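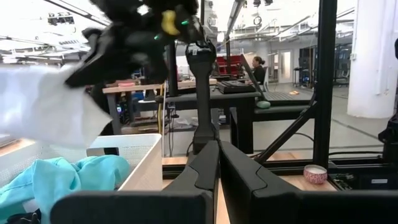 Mehrangiz Nouri

Workshop gallery, May

Quick page this, put together over a lunch that didn't really happen. People keep asking what we do at Kindolwood now that the folding arms are in, and I keep saying I'll put something up. So. Top of the page, one arm with a white cloth in its grip, the other arm's fingers close up and waiting, basket underneath. Turquoise something in the basket, and a bit of black with a white stripe. One of us at the desk behind, at the laptop side of things. Most of the job, in one go.

Captions by me, typed fast. Corrections to me as well please, not to reception.

THE CLOTH
White, thin, light comes nearly through it. Thin stuff is the worst for the arms and always has been. A towel has some body to it, you pinch it and it stays where you left it. Thin stuff slides, folds under itself, sticks to its neighbour. Mahmoudi (our software people) have sent three versions of the pick routine this spring and the third is the one we kept.

THE BASKET
White plastic, little square holes all over. We went through a lot of arguing about baskets. The old canvas tubs from the Citside laundry were lovely for people, deep, soft, you could lean on them. Arms hated them. Now it's plastic and sat up on the wooden top, and everyone who loads one by hand says their back is better for it. Didn't plan that. Would have done it years ago if anyone had thought to ask.

THE FINGERS
Dark grey, big flat pads, narrow gap between. New starters always want to know if they can nip you. Yes. Hands out of the bay when the arms are live, that goes for me, that goes for visitors, that goes for people who are only reaching in for one sock.

THE OTHER GRIPPER
Bit of yellow near the top, two small green lights on the housing. Blurred becuase it's moving. People learn the noise before they learn the lights, you get so you can hear a bad pick from the kettle.

THE DESK
Dark table, keyboard towards the back, laptop. This is the part of the work that has changed most. Before, a shift meant standing at a folding table, up to 40 pieces in a good stretch and your shoulders telling you so by the end. Now a lot of it is sitting, watching, stepping in, writing down what went wrong and why. Some of us took to it straight off. Some of us didn't and I'm not going to pretend otherwise — sitting and watching is tiring in its own way, and you miss the chat across the table. We swap over every 20 minutes now instead of doing long spells. Better. Still not perfect.

THE RED CHAIRS
Two of them, behind the desk. Handover happens on the red chairs. Whoever is coming on sits down with whoever is going off and they talk through the odd ones, the fitted sheets, the things with straps. We tried doing it through the Lamurden ticket system and the tickets were all one word long. "Sheet." "Again." So, chairs.

THE BENCH AT THE BACK
Long pale wooden one, pink case on top, computer tower on the floor under it with its lights going. Yellow cable hanging down. I have asked for a proper cable run along there. I will be asking again.

THE CANDLE TIN
Pink and red pattern, front right on the wooden top, by the black framework. Several of you have asked already. Lovely tin.

THE FRAMEWORK
Black post, black rails, diagonal brace. Everything bolts to it. Any knock and the arms need checking over again, so please walk round and don't lean. Delivery drivers especially. There's a good wide floor to walk on.

What's changed, then, for anyone who skipped to the end:

Nobody has lost hours. That was the promise at the start and it has been kept so far, I check the rota myself. Pay for the desk work went up a grade after a fair bit of back and forth.

The arms do the plain stuff, we do the awkward stuff. Which means the awkward stuff is all you get, and some days that wears on you. We now keep one easy load back for hand folding each shift. Sounds silly. People asked for it.

We know more than we did about our own job. Had to explain to Mahmoudi how you find a corner on a duvet cover and it took four of us most of an afternoon, all disagreeing. Turns out we each do it differntly.

Pieces through the arms since we started: 3,000. Pieces redone by hand afterwards: not counted properly until recently, so no number from me, and don't believe anyone who gives you one.

Next up is the Citside lot coming over to have a look before they decide on theirs. Two visits, mornings, kettle on at half nine. If you're on shift and would rather not talk to visitors, say so and I'll do the talking.

More pictures when I get a minute. Send me yours, put a line with it saying what was being folded.

M.N.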